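Minutes, gripper faults meeting, March
Present: the cloth-handling group, plus two from the Utier side. I took the notes, so blame me for the spelling.

We started at 9 with the dropped garments. The Mangundap unit has been losing its hold on dark cloth, mostly when it drags a fold back towards itself. I went through the log and we're now at 1,471 picks on the same set of finger pads, well past when I'd have swapped them (my fault as much as anyone's, I'd lost the sheet!). The rubber facing is torn and coming away at the edges, and bits of it have been turning up in the finished pile.

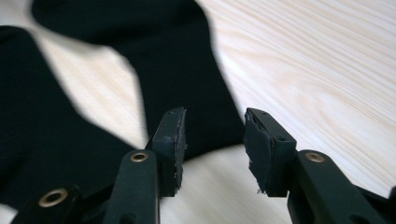

Utier asked if we could just glue the facing back down. I said no, we tried that last year and it lifted again within 20 minutes, and then we had glue on the shirts as well. Vuvov can send new pads in 3 weeks, or we cut our own from the sheet left over in the cupboard. General feeling was to do both.

Then the safety bit. Someone got a fingertip nipped while pulling a loose shred off a pad with the power still on. No harm done, a red mark and some swearing, but it goes in the book. From now on it's power off at the wall before anybody touches the fingers, and yes, that includes me.

Claltlow want to know if the dropped picks count against the trial. We couldn't agree, so I'm ringing them.

Actions: me to order pads and ring Claltlow; Utier to check the closing force on the spare unit. Finished in time for tea.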